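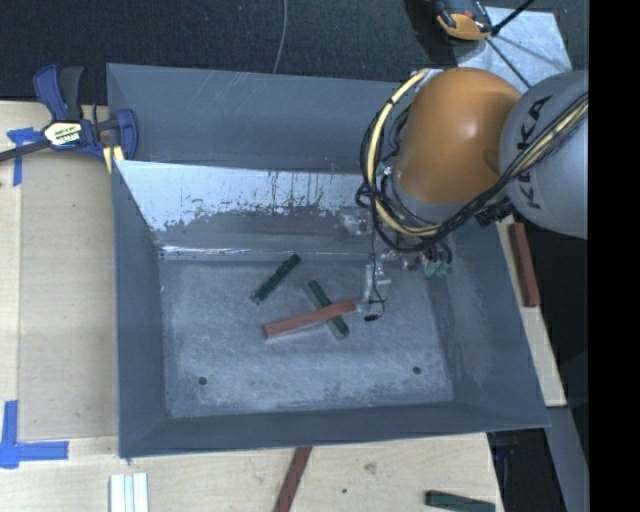

Photo: Deltadlow

We use cookies to improve your experience on this site. By continuing to browse you accept our cookie policy.

Picking things out of a bin is still the hard part

October 3, 2021

Print | E-mail this article | 12 comments

The engineer who runs the picking bench at Deltadlow spends most of the working day on a task a four-year-old would finish before lunch. There are blocks in a metal bin. A robot arm has to take them out, one at a time, and put them down somewhere else.

"People come in and they look at it and they're polite," the engineer said. "They ask when the real work starts. I tell them they're looking at it."

Deltadlow does contract work for small warehouses and parts shops that want to know whether a machine can take over some of the handling. The engineer, who came to the company from a packaging plant and asked not to be named because client talks are going on, agreed to spend an afternoon answering one question: can machines do chores yet?

The short answer was no, with exceptions. The long answer took up the rest of the afternoon.

"It depends what you call a chore," the engineer said. "If the part shows up in the same place every time, facing the same way, that's been solved for decades. Nobody calls me about that. They call me about the bin."

In the trade the job is called bin picking. Parts arrive in a heap, lying across each other, and something has to decide which one to go for first. The blocks on the bench are red and green, and they are plain on purpose.

"A block has flat sides and you know how long it is. You'd think that's easy. Then one lands across another one and the top one is tilted. Now the gripper has to come in at an angle, or it comes straight down and pinches a corner. If it pinches a corner, the block turns in the fingers. Maybe it drops. Maybe it doesn't drop and you put it down crooked, and that's worse, because the next machine down the line thinks it's straight."

The walls are another problem. A bin with sloped sides is good for a person, since the parts slide to the middle. An arm has to keep its wrist and its cables clear of those same sides.

"I've scraped plenty of bins," the engineer said. "A person bumps a knuckle and moves over. The arm stops, and somebody has to walk over and restart it. On a night shift that somebody might be at the other end of the building."

The team keeps a log of attempts. In July it ran 3000 picks under one set of conditions, with the same blocks and the same lighting. The engineer would not give the success rate, saying a client was paying for the number, but was willing to talk about the failures.

"The failures are what I read. We sort them by hand. It closed on air. It closed on two blocks. It knocked the one it wanted out of reach. It got the block and then lost it on the way out. After a while you can tell which one it's going to be before the fingers close."

Clamping the bin down was an early lesson. When the arm brushed a loose bin, the bin shifted, and every position the software had worked out was off by the same amount. Tape on the table helps people put things back where they were.

"Tape and clamps," the engineer said. "I have more opinions about clamps than about software."

Speed came up next. One customer, a parts distributor called Barnov, told the company it would think about a machine once it could make 1000 picks without a person stepping in. The engineer considers that a fair thing to ask for, and a hard one.

"They never asked me how fast. They asked me how often they'd have to send someone over. I liked them for that. A slow arm that keeps going is useful to them. A fast one that needs a babysitter costs them the babysitter."

Asked about the home, the engineer was more doubtful. Lunero, a firm that wants to sell a tidying machine for apartments, came by with a list of 17 jobs. Loading a dishwasher was on it. So were folding towels, picking up toys and emptying a trash can.

"I went down the list and crossed out anything with cloth in it. Then anything wet. Then anything where a kid or a dog could be in the way. Picking up toys was left, if the toys are hard and the floor is flat. That's this bench, more or less, with carpet."

Was Lunero disappointed?

"They were nice about it. They said they'd heard the same thing somewhere else."

The engineer does not own a robot vacuum and does the dishes by hand.

Cost is the other thing. An industrial arm is built to be bolted down and to repeat itself for years. It is strong, and a strong arm in a kitchen needs a fence or a very good reason to be trusted. Lighter arms exist. The engineer has used some and likes them, but says they still have to know where the cup is.

"The arm was never the weak spot. The arm goes where you send it. Knowing where to send it, and knowing what you've got hold of once you close the fingers, that's where my hours go. You can feel a cup slipping. You don't even look. I've got to put in a sensor for that and then argue with the sensor."

Some of the shop-floor jobs are close. Šimkus, a repair shop that sorts returned housings, has let Deltadlow try a station there for a few weeks. The housings are all one shape and arrive in shallow trays. The engineer expects the machine to take 70 percent of them, with the rest going to the person who sorts them now.

"She's happy with that. The ones it leaves are the odd ones, and she says those are the ones she likes looking at anyway. If I told her it would do all of them she wouldn't believe me, and she'd be right."

What would change the answer on homes? The engineer took a while with that one.

"Show me a heap of mixed stuff it's never seen. Keys, a sock, a spoon, whatever. Let it clear the heap and let me mess it up again while it's working. When that goes all day without anyone standing next to it, call me back."

Next on the bench is a deeper bin.

Share this article: 46 shares

Sign up for our weekly newsletter. You can unsubscribe at any time.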